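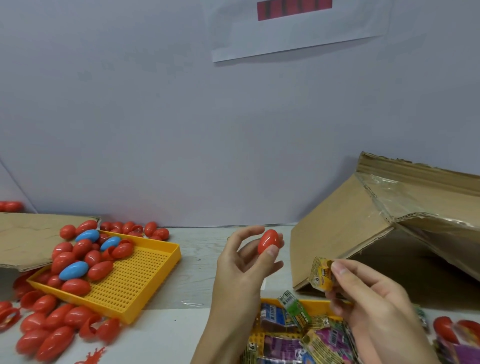
Page 335

4.2 The sorting table

Figure 3. Plastic eggs in red and light blue, in and around the yellow tray; one of the red ones is lying open.

It would be easy to hurry past the furniture of a study like ours, but we grew rather fond of it over the winter and should like to give it a paragraph or two. The sorting table at Brundari was kept as plain as we could manage, with a pale top pushed up to a white wall, and nearly everything that mattered went on in or beside a shallow yellow tray with small square holes all over its base (Figure 3). We had tried bowls in the January pilot, and people did like them, but the eggs slid down into the middle and whoever was sorting ended up rummaging for the colour they wanted. A flat tray lets the heap spread out a little, and the rim is high enough to lean a hand on while thinking.

Red eggs outnumber light blue ones in the figure, and we kept the mixture uneven throughout this part of the work. A rare colour seems to draw the eye early, and we wanted to see whether our sorters would go after it first or simply take whatever lay nearest. Eggs that strayed on to the tabletop, or came to rest against the wall or on the cardboard box, were left where they were until the sorter chose to fetch them. Eggs that had come open were treated in the same way, and closing one again was noted as a separate action. Across 72 sessions this gave us 3,162 single moves, which are set out by colour and by starting place in the next section.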